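How do you keep people useful once the robot does the tool packing?

Posted by Rehema Biwott in Workplace & Careers

Hi all. I look after the packing room at Birnholm, where we put together garden hand tool sets for Mimley and a couple of smaller shops. In October we started running a humanoid robot on one of the benches, and I'm the one who has to sort out what the rest of us do now. At the moment it handles one tool at a time next to a basket, and somebody stays close by to set out the next one. It's slow. I don't mind that, but two of my longest-serving packers do – they feel like they've gone from packing 75 sets a shift to babysitting. They're not worried about losing their jobs (we've been promised no cuts), it's more that the day has gone dull for them. Has anyone been through this? These are from the bench so you get the idea.
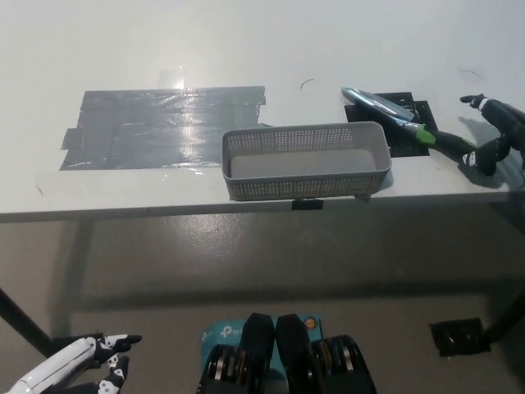
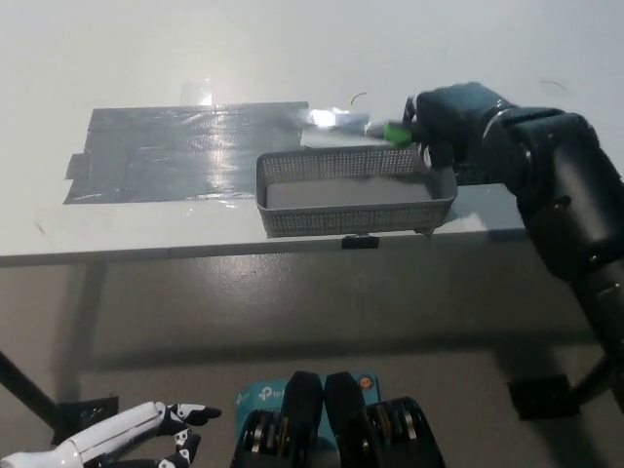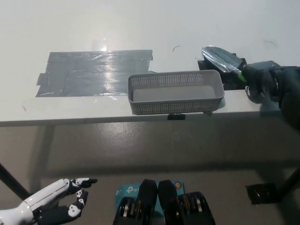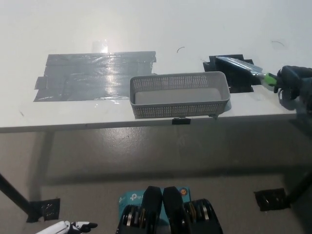
The robot's right hand on the green part of a tool, with the grey basket on the bench.

What I'd love to know is whether you rotated people or gave one person the job for good. Also, who gets to say when it stops for the day? Right now that's me and I'm not always in the room.

Hyun-seo Ryu
We had much the same thing at Otcombe, though ours was sorting cutlery. Rotate, definitely! We tried one dedicated minder and she was bored silly by morning tea. Now it's 20 minutes on the robot bench, then back to normal work, and people swap among themselves if they like. The other thing that helped was letting the packers write the notes on what it fumbles. They know how a trowel wants to be picked up far better than the engineers do, and once their notes started changing how the thing was set up they got quite possessive about it. As for stopping it, anyone on the bench can, no permission needed. Put that in writing so the new starters believe it. And check the pay grade, because minding and note-taking is extra skill and it should be paid that way.

kwak_nightshift
10 minute turns are better imo. Ask your union rep about the rest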